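# Nandow Opens Second Laundry and Folding Room, Expands Garment Reuse Service

September 17, 2025

Nandow, the garment care and reuse organization, has opened its second laundry and folding room at the Albers site in Preder. Donated clothing and household cloth will be sorted, folded and made ready for local families there.
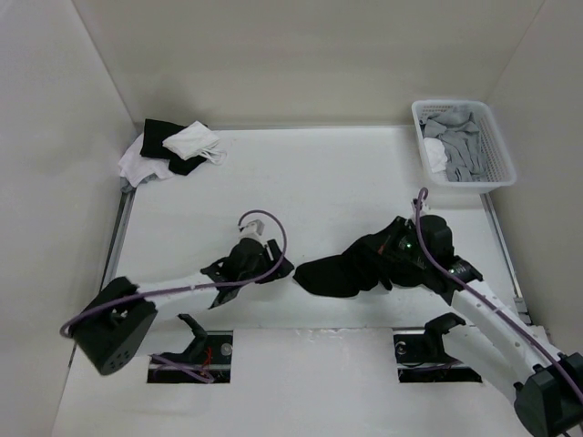 The new room adds to the work of the original site, where 1,619 garments were folded and passed on last year. Demand for clean, ready-to-wear clothing has continued to grow, and the first site no longer had the space to meet it.

"A folded shirt tells the person receiving it that someone took care," said Sorcha Sheehan, director of Nandow. "We wanted a room where that care could be given the time it needs, and Preder has given us one."

Clothing arrives in laundry baskets and is taken out one piece at a time. Each item is laid flat, smoothed by hand where needed, checked for stains and missing buttons, and then folded. Finished pieces are stacked before they are moved to shelving in the next room. Dark and light items may share a stack at this stage; they are separated by size and type when orders are packed.

Items that cannot be worn again are set aside for use as cleaning cloths. Coats, shoes and bedding will continue to be handled at the original site.

The opening also marks the start of Lodasel, a home pickup service for residents who are unable to bring donations in person. Lodasel will serve 22 neighborhoods in its first season. Residents may request a pickup of up to two bags per visit, and are asked to wash and dry all clothing beforehand.

"Many people have good clothing at home and no way to get it to us," said Asnakech Derese, who manages the service. "Now they can leave it at the door -- and we will take it from there."

Donations will be received at the Albers site during regular business hours throughout September. Receipts are available on request at the front desk.

**About Nandow**

Nandow collects, cleans and redistributes clothing and household cloth in Preder and the surrounding area. Its services are free to the families who receive them.

**Media contact:** Asnakech Derese, Nandow, Albers site, Preder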